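Niven's new fingers: bench gallery

Posted 1 August 2020

Hi again! Niven is the little arm that lives on the white table in my back room, and this page is all about his hands. I've been promising a gallery of the finger swap since June, when the old pair got so floppy that he was dropping half of what he picked up. I'm still sorting and shrinking everything, so the page is going to grow as I get through the folder.

A quick word on the parts. The fingers are the ribbed sort in blue, and I went with the Dosta pattern again. I did try the Estska one over the winter and I really wanted to like it (it's a lovely shape), but the tips kept folding under whenever he went after something thin. Each finger goes on with two screws and a locating pin. Snug the pin side first, then the other, then go back and give both a last nudge. I used to crank them down as hard as I could and wondered why the mounts cracked!

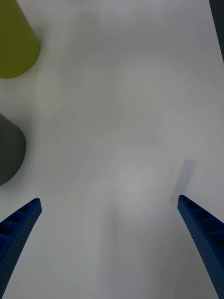

Zeroing is the fiddly part, and I always leave myself a whole evening for it. I jog him down over the table with the fingers wide open, close them slowly until the tips just kiss, and save that as closed. Then open again and save that too. My numbers this time were 84 for closed and 2869 for open, and the old pair had been at 104 closed, so you can see how far things had drifted – no wonder he was squeezing air. If your tips meet crooked, back off the screws and start over. Don't try to fix it in the settings, I've been down that road and it's a long one.

After that he gets a wipe along the ribs with a dry brush, a dab of grease on the slide, and an entry in the notebook. I check the screws again after 1000 grabs, or whenever he starts to click.

Big thanks to Hanne Sveinbjörnsson for lending me the good hex driver, which I will return, I promise. Next up is the Grotia cable guide – that one gets its own page.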